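The pale table, again

Every spring somebody in the trade decides that worktables should be the color of oatmeal, and every spring I get the brochures. This year's pile is the thickest yet. Beige top, off-white wall behind it, and a paragraph claiming you will think more clearly if you work there. 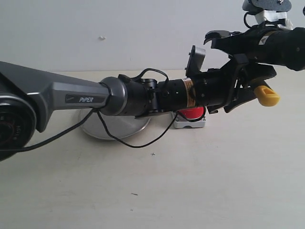 I have my doubts, and I've had them since the last round, when the word was "sand" and the price was lower. Gromix now calls its version "Calm" and wants $574 for the top alone. Legs are extra. The brochure says the shade "recedes," meaning that your eye goes to whatever you are working on and the table more or less disappears. I will give them half of that. Dark tools and black cables do show up well against a pale surface, and so does anything yellow or orange. If you spend your afternoons hunting for a dropped screw, you'll find a black one faster on beige than on walnut.

Try it with a brass one, though. Or a cardboard washer, or a scrap of masking tape. I lost a piece of tape on a pale top for most of a morning and found it with my sleeve.

Then there is the cleaning. The sales pitch is that a light surface "hides dust," and it does hide dust, the pale kind. It doesn't hide graphite, coffee, marker, or the gray smudge you get where people rest their forearms. The Fludereck showroom has had a pale bench by the front window for as long as I've been going in there, and the front edge of it is two shades darker than the back. I asked about that and was told it was "patina." On a leather bag, maybe.

Several of you wrote in to recommend Atedow paste for the forearm marks. I bought a tub and used it on my own side table in August, following the label, which asks for a ten-minute wait and then a soft cloth. It took off the coffee ring. It also took off the sheen in a patch the size of a saucer, and now I have a clean dull spot where I used to have a dirty shiny one. The label says to test it somewhere out of sight first. I did, under the lip, and it looked fine there, where the light never hits it.

My bigger complaint is with the wall. A plain off-white wall behind a worktable looks terrific on the day you paint it. After that it collects whatever the table throws at it, and a table that gets used throws plenty. The Mendes catalog recommends a matte finish to cut down glare. Matte paint is the one that turns shiny when you scrub it, as anyone who has lived with a toddler or a bicycle can tell you. If you must go pale, I'd spend the extra on an eggshell or a satin and put up with a little glare.

Glare, by the way, is the one claim I went in ready to laugh at and came out less sure of. I set my lamp at the same height over the beige side table and over my old dark bench and worked at each one for an evening. The beige was easier on the eyes for reading small print. It was worse for anything shiny, since the whole surface throws light back up from underneath. I wouldn't pay $574 on the strength of two evenings, but I'll admit there's something in it.

What I'd suggest, if you like the look, is a cheap trial. A remnant of pale laminate from the offcuts rack ran me $68, and it sits on top of the old bench with a strip of non-slip underneath. If it drives you nuts you can cut it up for shelves. Leave it down through a real job, with glue and pencils and somebody else's coffee, and then look at it from the side with the lamp low.

Gromix has a 100-night return policy on the Calm top, "in original condition." I wrote to ask whether forearm marks count against original condition. No answer so far. I'll run it here if I get one.

Next issue: drawer liners, and whether felt is worth the trouble.

70 shares
12 comments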